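3 June 2018

Equipment plan for the bin cell, second pass. Numbers go to purchasing in November, so this is what I have so far plus open points.

**Arm.** Keep the KUKA. No case for replacing it in this cycle. Joint hours are fine and the controller license is paid up. What does need money is everything strapped to the outside of it.

**Dress pack.** Current routing is cable ties and patience. Disora quoted a proper external kit (hose, two brackets, retractor) at 726 with fittings. Their drawing assumes the standard flange and we have the adapter on, so the wrist bracket may need new holes. Asked for a revised drawing, no reply yet. If it won't fit, fallback is to buy the hose only and make the brackets in the shop.

**Gripper.** Fingertips are a consumable and should be budgeted that way. They were booked under repairs last year and the total looked worse than it was. Put down 2 full sets and one spare cable with connectors. Beneš can supply the tips at 47 each, minimum order applies, need to confirm whether mixed shapes count toward the minimum.

**Bin fixture.** Bar clamp on the corner works but every changeover means re-teaching the bin pose. Want a bolted locating plate with two dowels. Goltolcombe does blank tooling plate cut to size; price depends on thickness, and I have not settled that. Check payload on the table before ordering anything thick. Tape marks for the board stay until the plate is in.

**Test parts.** Red and green blocks are enough for the wall and corner picks. Gedumwood sells painted stock in lots of 50. One lot covers the year unless we change the size. Order both colors from the same batch so the dimensions match.

Picks along the front wall are the ones that drive the cable question. With the wrist turned for a part lying close to the wall, the loop has to go somewhere, and the slack that helps on one side of the bin is in the way on the other.

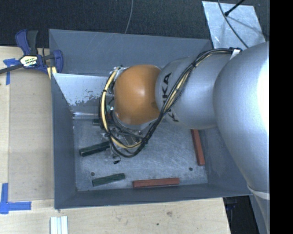 A retractor would take up that slack, which is the main argument for the full kit over hose only. If the budget gets cut, order of priority is dress pack, fingertips, locating plate, blocks.

Open:

- Disora: revised bracket drawing, lead time
- Beneš: minimum order, mixed shapes
- Plate thickness, table load
- Does the spare cable go under gripper or under dress pack? Purchasing wants one line, pick one and leave it there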